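Notebook, November

Adhesive trial, continued. Lindqvist says their new two-part epoxy reaches handling strength in 7 minutes. I don't believe it and so far the samples don't either. Set A was mixed by weight on the good scale, set B with the static nozzle that came in the box. Both could still be slid with a thumb when the timer went.

Elsa Haugen thinks the bench is too cold. Maybe — but the data sheet gives a range and we were inside it. She has a warmer room in mind and I said fine, one repeat.

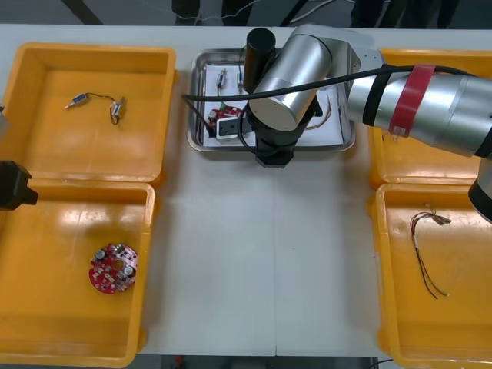
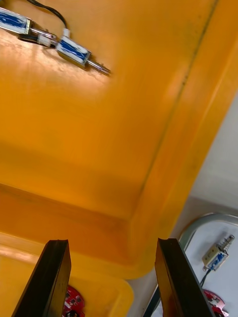

Lap shear, next morning, same fixture as before. Readings in newtons: 400, 425, 460. The spread bothers me more than the values. The 460 had a visibly thinner bond line and I suspect that is all we are measuring. Need proper shims before anyone quotes these to Brandix.

The old Iltis glue is still in the cupboard, two years past its date. Ran one coupon with it out of spite and forgot to write down the load, so it doesn't count. It did break in the coupon and not in the joint.

Their rep's advice is to abrade and wipe twice. We abraded and wiped once, as printed on the tube. If it needs twice, print twice.

To do: shims, fresh wipes, ask Cisum which batch their good numbers came from. Don't order the large cartridge yet.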